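Camenzind learning project: progress report to Gokberg
Wednesday, May 16, 2018

We're in good shape, and this was our best stretch so far! When we last wrote, the simulated dining room had only just started loading without errors. Now we're collecting in it daily, and the first set of 100 pick-up examples is finished and checked.

Each example is a full run of the arm with the camera view and joint positions saved together. An operator steers, and Losteo (our recording tool) writes everything out. We threw away 12 runs where the recording and the arm had drifted out of step. That bug is fixed, and we redid every one of them.

The second set of 100 is under way, and it's the one we've been itching to get to. The chairs come into play here: flat, light things lying on a seat, with the view partly blocked by the spindles of the backrest.

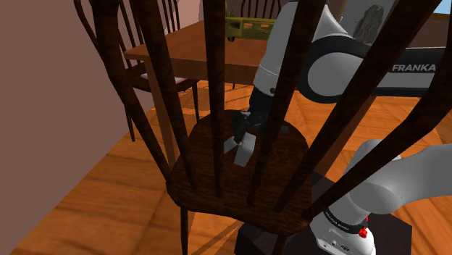 Operators are slower on these, especially in the last bit before the fingers close, and we'd like to keep that careful motion in the data and not trim it out.

Still open: 2 of the Flarenura training machines are waiting on memory, so first training moves to July. The budget is unchanged. We'd love your thoughts on adding a second room after that.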